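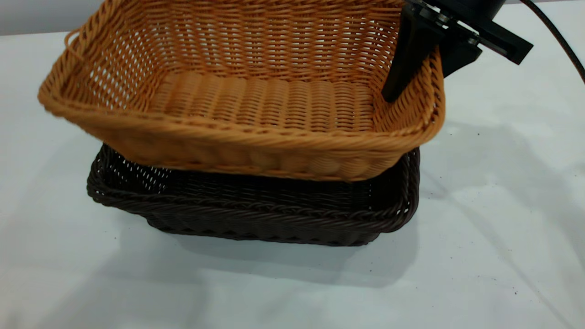

1 min read

Home Projects Careers Contact

Audio Format Tester (contract), Humovville

Bollamel maintains Gendmont, a desktop tool that converts and tags audio files. The February 2023 build adds chapter support for long recordings. We need 2 contract testers to check it against our reference library of 1000 files.

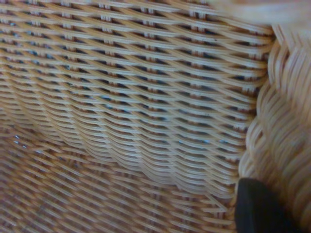

The library covers MP3, M4B, FLAC and Ogg files at mixed bit rates. Each tester converts an assigned batch, compares chapter marks and tags with the source, and logs any mismatch in the tracker. A batch holds 200 files. A batch is accepted when 95 percent of its log entries can be reproduced by a second tester. 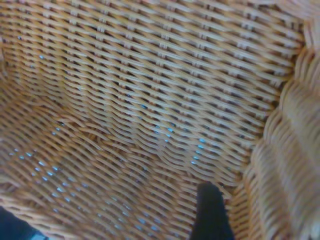 Requirements

- Working knowledge of audio containers and metadata
- A computer running Windows or Linux, with wired headphones
- Clear written English for bug reports
- Basic command line use; scripting is a plus

Terms

Work is paid per accepted batch and ends in June. Testers may work remotely or from our office in the Economou building. Test files are supplied by us and must be deleted when the contract ends. 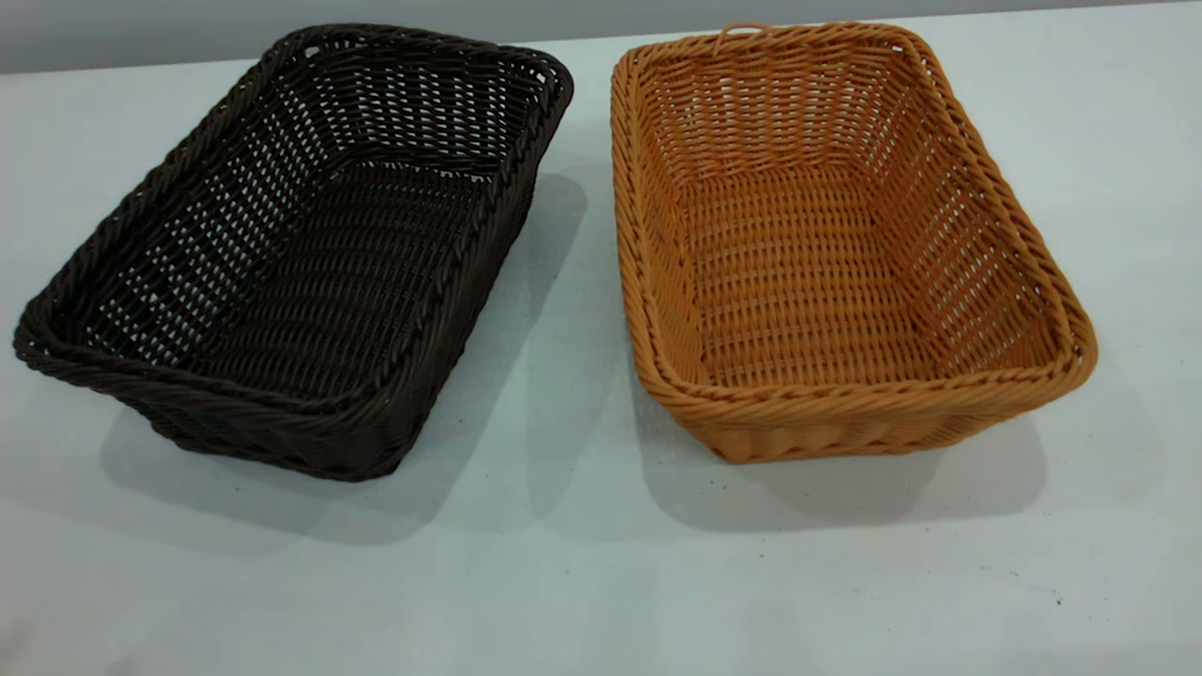
Two woven baskets, side by side

To apply, send a resume and one bug report you have written, on any software, through the Contact page. Use "Gendmont tester" as the subject. Applicants on the short list will receive a sample file set to check.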